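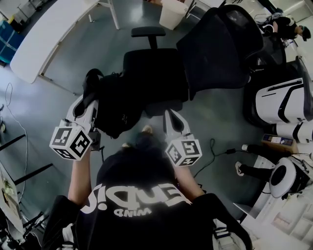
4.3 Checking the cube tracks before you record

Now for the fun part! By this point Flallata is installed, both grippers are paired, and the Unex tracking service is running in its own terminal. This section gets you from two marker cubes to two clean hand paths that the planner can use.

1. Put one gripper in each hand and stand facing the chair, with both marker cubes in view of the head camera.

2. In Flallata, open Perception > Cubes. Two colored outlines should appear in the live view, one per cube. If you only get one, turn your wrist slowly until a second face of the missing cube comes into view.

3. Press Assign. Lift the left gripper when the left label blinks, then do the same with the right. The labels are saved in your session profile, so you only do this once per session.

4. Hold still and press Zero. Flallata averages 80 readings from each cube and stores the result as your starting pose. Watch the little axes settle down on the screen - it's a lovely thing to see the first time.

5. Move both hands slowly toward the chair and back again. The two paths are drawn live in the side panel. Look for smooth curves with no jumps.

6. Close and open each gripper in turn. The finger width graph should follow your hand closely. If it lags, restart the Unex service and go back to step 2.

7. Press Save Check. You can now go on to 4.4, where the paths are passed to the Purves planner and replayed on a simulated arm.

Note: A cube is only as good as the faces the camera can see. Crossing your wrists hides one cube behind the other, and the filter will guess for a short while before it gives up. Gaps show in the path as dotted lines.

Note: Glossy floors can throw back a bright patch of light. If the outline flickers near the floor, lower the exposure one notch under Perception > Camera.

CAUTION: Look over the floor for cables before you start walking with the grippers. It is very easy to watch your hands and forget your feet.

CAUTION: Do not press Zero while the planner is connected to a real arm. The stored pose changes right away and the arm may move to match it.

Error 198 means the left and right labels have swapped. Stop recording, repeat step 3, and throw out the last take.

Reader comments (3)

illmont_lab2
Step 4 kept failing for me until I rested my elbows against my sides. Works every time now, thanks!

gripfan
Can the dotted parts be cut out automatically before replay? I have a whole Saturday of takes to clean up.

pathsmoother
@gripfan yes, tick Trim Gaps in the export window. Keep a copy of the originals though, it trims a bit more than I'd like at the ends.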